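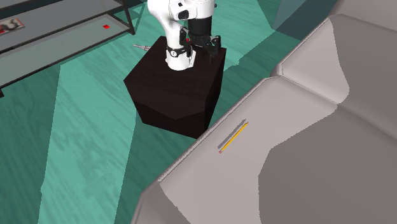 The Zerkurlow jacket is a short, front-fastening sports jacket with contrasting sleeves, first made by the clothing firm Werow for the town's cycling club and later sold to the general public. It is usually made in heavy wool for the body and a lighter knitted cloth for the sleeves, with ribbed bands at the neck, cuffs and hem. The name is used both for the original club garment and for the shop versions that followed it.

Origins

The jacket was drawn up by Irén Vida, then a pattern cutter at Werow, in answer to a request from the club for something that could be worn over a racing shirt while riders waited at the start. Earlier club jackets had been long in the body and tended to bunch up when the wearer was seated on a bicycle. Vida shortened the front, left the back a hand's width longer and set the sleeves slightly forward. The first order was for 284 jackets, all in bottle green with cream sleeves.

Each jacket carried the rider's surname on the inside of the collar and the club badge on the left chest. The badge was at first sewn on by hand. From the second season it was woven by Memmont, a firm of label makers, whose work is recognised by a narrow double border.

Design

The front closes with six press studs covered in the body cloth. There are two slanted hand pockets and, on club jackets only, a third pocket across the lower back for food or a folded cap. The lining is plain cotton to the waist. Vida is said to have refused a full lining on the grounds of weight, although Aksel Briem, who wrote the first detailed account of the garment, thought that cost was the more likely reason.

Stripes on the cuffs show the rider's standing in the club. One stripe was given to ordinary members, two to those who had ridden a full season, and three to former captains. The shop versions have two stripes in all cases, and these carry no meaning.

Public sale

Werow offered the jacket to the public under the name Fikre in January of the year after its club debut. The Fikre differed in its collar, which stood higher, and in its colours – navy, rust and grey were added to the green. A numbered series of 100 jackets with leather pocket edges was sold by post. Production rose to almost 2000 a year before the firm turned to lighter garments, and the last Fikre of the original pattern bore the number 781 in its final batch.
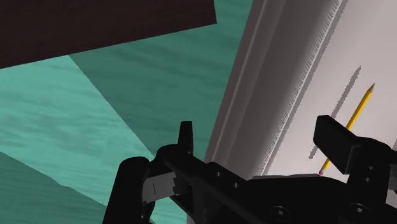

Fastenings are the main guide to the age of a jacket. The earliest studs have a plain brass socket, while later ones are lacquered and sit in a small square of stiffened cloth. That backing is often hidden by the facing, and sellers are advised to show it clearly. A light grey piece with dark parts around it, such as the pad on the black gripper, stands out well, and a pale backing set against navy or green cloth can be picked out in the same way. Studs with a split rim have normally been replaced.

Collecting

Club jackets are sought after more than the Fikre, and those with three cuff stripes are the least common. Mahlet Tefera, in a guide to the subject issued in November 2024, warned that stripes are easily added and advised buyers to compare the thread with that of the hem. Re-dyed jackets are also met with. The cream sleeves take dye unevenly, and the original shade can generally be found under the cuff.

Later versions

A revised pattern by Berhanu Endale and Mitiku Tsegaye restored the longer back, which had been dropped from the Fikre, and replaced the studs with a zip. It is made in wool and in a cotton blend. The club continues to order the older pattern with studs for its captains.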